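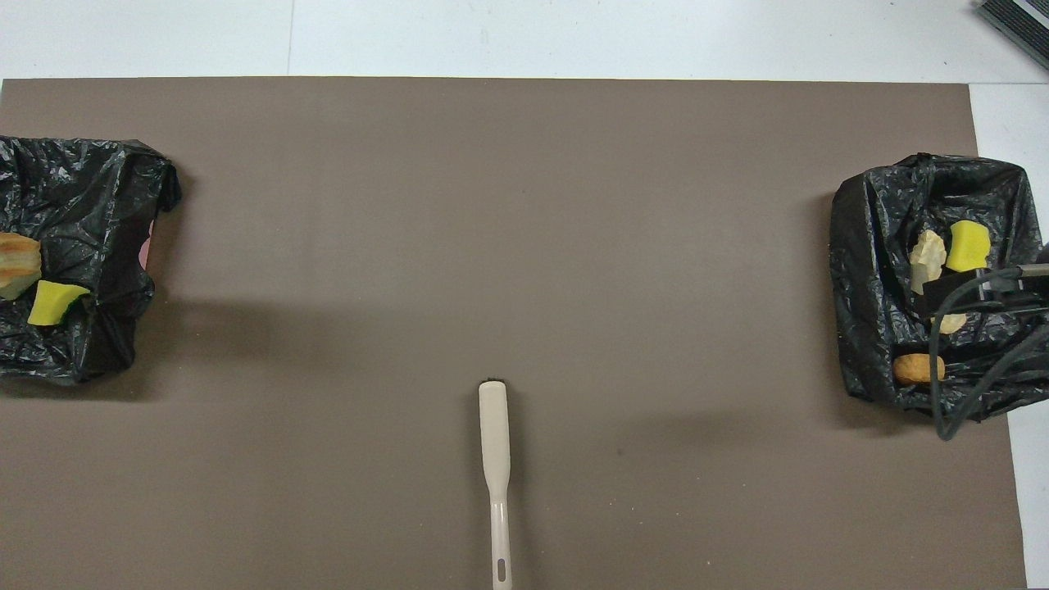

In Defense of the Dustpan and Brush

I have a confession that will annoy my brother-in-law, Dinesh Kumarasinghe, who gave us a very nice handheld vacuum when we moved in. I hardly use it. It lives on its charger in the hall closet, blinking away, and when there's a mess on the table I reach for the dustpan and the little brush every single time.

Dinesh thinks this is me being stubborn. He may have a point! But I've been chewing on it since our last argument (over rice, all over his kitchen floor, another story) and I've decided I'm right, so I'm writing it down where he can read it.

The first thing is speed. People laugh when I say that, but think about what you do with a vacuum. You go get it. You find out whether it's charged. You switch it on, everybody in the room has to stop talking, the dog leaves, and then you chase a crust around with a nozzle that's too small to swallow it. Then you have to empty the thing, which means that awful click and a puff of gray dust right up your sleeve. With a pan and brush I'm done before you've found the switch.

The second thing is size. So much of what ends up on a table isn't dust. It's half a bread roll. It's a tired old sponge that somebody tore a chunk off to get at a bottle. A vacuum has no idea what to do with half a bread roll, and a brush doesn't care. You put the lip of the pan down flat, you nudge, and on it goes.

Now, the pan matters. I've had bad ones. The worst was a Jalline that came free with a broom and had a lip so curled up that crumbs just lined up in front of it like they were waiting for a bus. What you want is a wide flat mouth, sides tall enough that a roll can't tumble off, and a short handle. Mine's a Troletti, plain plastic, and it has outlived two kettles. I've got nothing against those long-handled stand-up pans for a shop floor, but on a table they're useless, you end up sweeping at arm's length like you're curling.

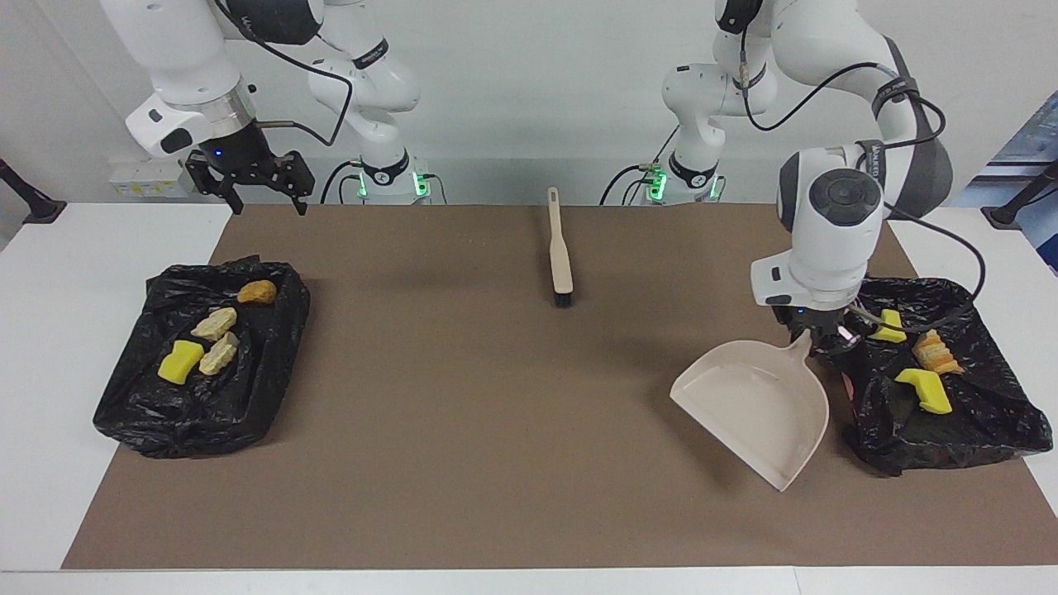
The brush I'm fussier about, if you can believe it. Dark bristles, a bit of stiffness, and a handle you can hold like a pencil when you need to get in close. I keep mine out with the pan when I'm working at the table, and I really do think that's half the trick – a brush you have to dig out from under the sink is a brush you won't use.

Which brings me to the part where Dinesh and I truly part ways, and that's the trash bag. He's a one-big-can-in-the-corner man. He will carry a loaded dustpan the whole length of the kitchen, dropping a little something with each step, and then go back and sweep up the trail. I say bring the bag to the mess! Line any old box with a black bag, fold the edges well over the rim, and stand it right there on the table next to you. Better yet, put one on each side, so whichever hand you're using has somewhere to go.

I picked up the two-bag habit from Kasun Uddin, back when we both did Monday mornings in the kitchen at Karkirura, the café on the corner that's now a phone shop. Kasun used one side for food and the other for everything else. I'm not as strict as I should be about it. My sponges and my stale pastry have been known to share a bag, and I know, I know, but on a tired evening I'd take a clear table over a perfect system.

And put something down first, by the way. A big mat, or plain brown paper if that's what you have. Bare white tabletops are murder, every smear shows and the crumbs skate off the far side onto the floor. On a mat they stay put long enough for you to get the pan in front of them. 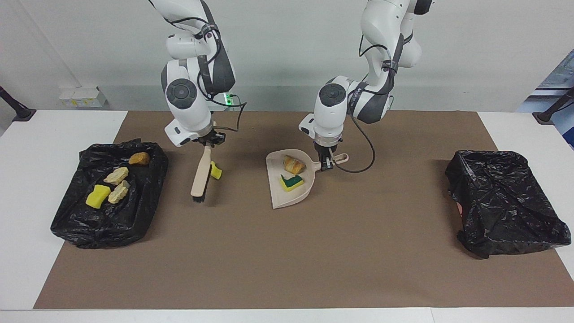

Brush upright, pan down flat, a roll and a croissant already dealt with one way or another.

My only real rule of technique is don't flick. People flick! They go at it like they're dusting a shelf and the light stuff flies and the heavy stuff stays where it was. Stand the brush up nearly straight, keep the bristles close to the surface, and push in short strokes toward the pan. Let the pan do some of the moving as well. If a sponge is sitting on its edge being difficult, come around behind it and roll it on.

I'll give the vacuum this much: it's great in the car, and it's great on stairs, and after the Zamfir shelf came down with all the plant pots on it I was very glad to have it. I'm not a monster. Dinesh, you can have it back on weekends if you like, as long as you bring it home charged.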